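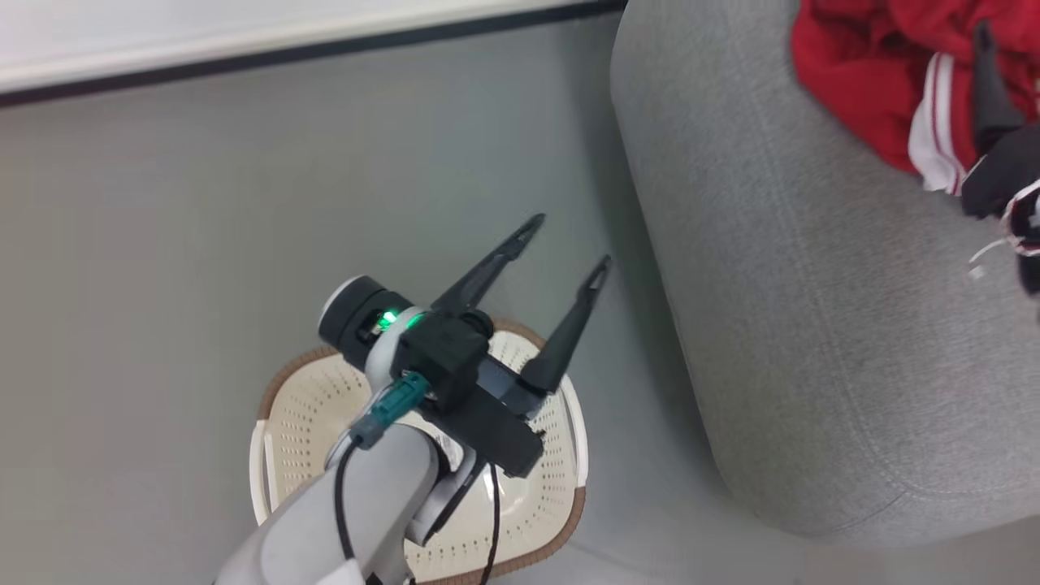 2 min read

Hi everyone,

So glad the laundry thread is alive again! I've been sorting out the living room corner this month and I finally have a basket I like. It's a squarish white one with a brown rim, full of little holes, and it sits on the floor right by the gray upholstery. I got it from Pliden for 990, and I'd buy it again tomorrow (the rounded corners are so much kinder to the shins).

Rawan Zein wrote in June:

> We keep one basket per room now and carry them all
> down together at some 40 minutes before supper. Does
> anybody have one that doesn't trap damp towels? Ours
> from Tannous is solid plastic and it gets musty.

Rawan, get one with holes! Towels still need hanging up first, but socks and T-shirts do wonderfully in it. Mine holds 2 loads if I fold the sheets, and I love that it wipes clean in a minute.

My next job is the wall. There are small dark scuffs on it, and more smudges just above the baseboard, and I'm itching to get at them. I have a melamine sponge and a tub of Romton paste, and I can't decide which to try first. The dark strip at the bottom I'll do with a plain damp cloth.

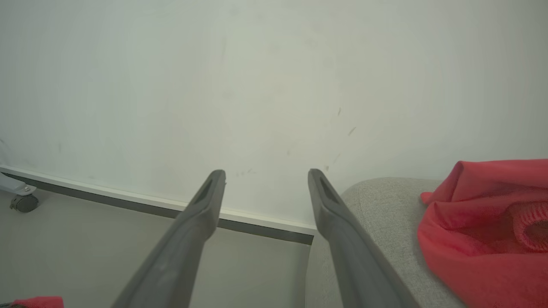
Dedenley wrote back that the sponge can leave shiny patches on flat paint, so try it low down behind the furniture first, and that a drop of dish soap in warm water got most marks off the hallway at number 104.

Soap first, then! I'll do the corner tonight after eight and write again once it's dry.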